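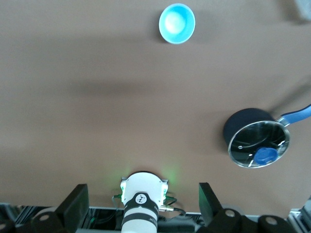
The Zaltard kitchen scale costs $34, and for that money I expected it to agree with itself. I weigh flour for bread twice a week and coffee every morning, so a scale gets a fair amount of use here, and my old one had finally lost a foot and started to tip. The listing for the Zaltard promises readings "stable to the gram on any surface." I have my doubts about any sentence with "any" in it. A small light blue bowl on a smooth brown tabletop is all the test you need for a claim like that, and it's the test I ran, over and over, for most of a month. Empty bowl, same bowl, same table. It came up as 239 grams most mornings. Some mornings it didn't.

The difference was never large. A gram over, a gram under, once 2 grams under when the kitchen was cold. For soup that means nothing. For yeast it means a lot, and for coffee it means enough to be annoying. The instructions say to let the scale settle after switching it on, but they don't say how long, and the display gives no hint. It shows a zero right away and looks perfectly confident about it. If you wait a bit and press tare again, the readings behave better. I only worked that out by trial.

Build first. The top is glass, which wipes clean, and the body under it is thin plastic that flexes if you pick it up by one corner. The buttons are touch-sensitive and sit too close to the plate. Put down anything wide and your fingers end up under it, and twice I switched from grams to ounces while reaching for tare. Real buttons would fix this. The older Evov model had them, and I can't see who asked for the change.

The auto-off is the worst part. It cuts out while you are still working, with no beep and no warning, and the tare goes with it. You're halfway through adding sugar, you stop to open a new bag, and when you look back the screen is blank. There is no setting to change it. My friend Murali Nair has the same scale and told me he taps the plate with a spoon every so often to keep it awake. It works. I don't think a person should have to do it.

Now the good points, which do exist. The display is bright and large enough to read from across the counter. It takes ordinary AAA batteries and they were in the box. Low weights register quickly, so pouring coffee beans is pleasant, and it's thin enough to slide in beside the cutting boards. At 600 grams, which is my usual flour for two small loaves, it matched the scale I borrowed from Sinéad Foley every time I checked. So it can do the job once it has warmed up and you've learned its moods.

Would I buy it again? At half the price, maybe. There are a lot of five-star reviews for this thing and most of them seem to have been written on the day the box arrived — "looks great on my counter" and so on. I'd like to hear from those people after a few months of baking. The Rarnotov costs a little more and has physical buttons, though I've only used one briefly and won't vouch for it.

Two and a half stars. Mine still gets used for coffee. For bread I've gone back to the old one, with a folded piece of cardboard under the corner where the foot used to be.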